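Badge readers refusing valid badges, Jestville building
Status: Open
Opened: 3 May 2021
Opened by: Inger Kvaran
Assigned to: Kolbrún Kirkegaard, Dretbridge support desk
Product: Prilik door access, Harasym readers
Priority: Normal (requested: High)

Problem as reported

The readers on the loading door and the stairwell door refuse badges that work everywhere else in the building. Red light, short beep, door stays shut. Hold the same badge up again a little later and it may open. It may not. This has been going on since the Prilik update, and I would like it noted at the top that the update came first and the trouble came after, because I have already been told on the phone that the two are unrelated. Nobody on the phone could tell me what they are related to instead.

Affected: both doors, all shifts, old badges and new ones.
Not affected: front entrance, parking gate, supply room.

Reply – Kolbrún Kirkegaard

Thanks for the report. In most cases like this the badges are worn or have been kept next to a phone. Please ask the people affected to keep badge and phone apart and to bring worn badges in for replacement. Could you also clean the face of each reader with a dry cloth?

Reply – Inger Kvaran

Cleaned both. No change.

I don't accept the phone explanation. The front entrance takes the same badges from the same pockets and has not refused any that I know of. I also took a badge straight out of a sealed pack, added it in Prilik, and walked it to the loading door. Red light. Then to the front entrance, green. Back to the loading door, green this time. That badge had never been near a phone except mine, which was on my desk.

Please don't close this as "user education". That is how the last ticket ended.

Reply – Kolbrún Kirkegaard

Understood, and I have taken the badge replacement step off the ticket. Next I'd like to see whether the refusals show up in the event list. Open Prilik, go to Events, filter by door, and export the list for both doors. If a refusal is listed, there will be a reason next to it. If it isn't listed, the reader is making the decision on its own from its stored badge list.

Reply – Inger Kvaran

Export attached. More than 400 refusals. The reason given for nearly all of them is "unknown badge", which is an odd thing to say about people who have worked here for years.

A few things I noticed while reading it:

The refusals bunch up. There will be a long quiet stretch, then a run of them, then quiet again.

The front entrance has no "unknown badge" lines at all in the same period.

Where a badge is refused and then accepted, nothing has been changed in Prilik in between. I checked the change history, and the only name in it is mine.

So the software knows the badge and the door doesn't. I would call that a sync problem. I'm not the one with the manual, though.

Reply – Kolbrún Kirkegaard

Agreed that it looks like the stored list on those readers is incomplete some of the time. Please do the following, in this order:

Restart the controller that serves the loading door and the stairwell door. Hold the button until the status light goes out, then let go.
In Prilik, open Doors, choose each door, and press Send full list.
Wait for the status to read Complete.
Test with a badge that has been refused before.

A controller restart fixes this for most customers.

Reply – Inger Kvaran

Done. Status read Complete on both. The test badge opened both doors, and I tried it again before lunch with the same result. By the afternoon it was refused at the stairwell.

I will believe "fixes this for most customers" when I see how many of them called back the next day. A restart makes the trouble go away for a while and that's useful to know, but it is not a repair. Has anyone at Harasym looked at what happens between "Complete" and the first refusal?

For what it's worth, I watched the Doors page while this was going on. The stairwell door dropped to Partial without anyone touching it and came back to Complete by itself. If that is normal behavior I would like to see where it's written down.

Reply – Kolbrún Kirkegaard

It isn't normal. A door should only show Partial while a list is being sent, so something is triggering a new send. My best guess is the nightly cleanup job, which the update moved to a different schedule. It clears old entries and then sends a short list. On some controllers the short list may be replacing the full one.

Could you turn off Clean up stored badges under Settings and leave it off? Then send the full list again to both doors. I have raised it with the people who maintain the controller software.

Reply – Inger Kvaran

Turned off. Full list sent. Seven days now with no refusals at the loading door and a single one at the stairwell, which turned out to be a visitor badge that had properly expired.

That is better than anything else we've tried. I still don't think the guess has been proved. "May be replacing" is your wording, and switching a thing off tells us it was involved, not what it was doing. Nor do I want the cleanup off for good – former employees' badges stay on the readers until someone removes them by hand, and that someone is me.

What I need before this is closed:

A plain statement of what the cleanup job does to the stored list.
A fixed version, or a date for one. June has been mentioned on the phone and I'd like to see it in the ticket.
Instructions for clearing old badges by hand in the meantime.

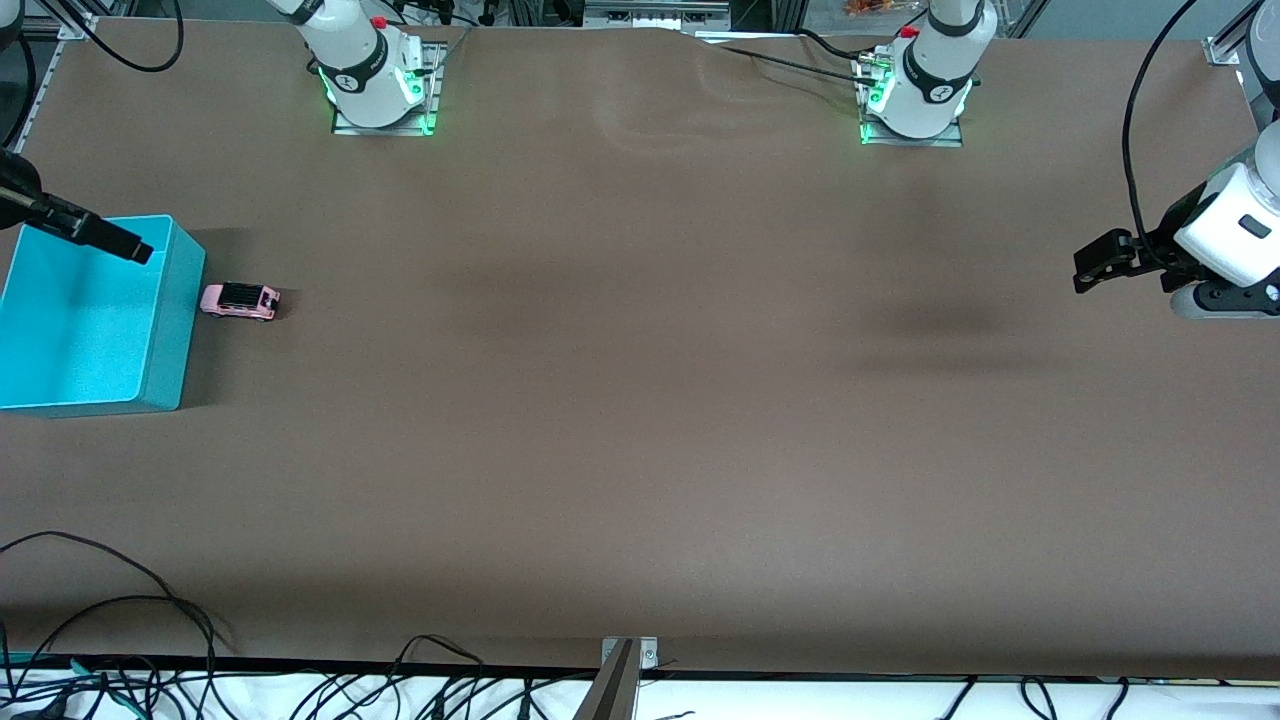 Page 7

Reply – Kolbrún Kirkegaard

Ticket stays open. By-hand instructions are attached. June is the plan for the controller fix, but I can't promise it yet.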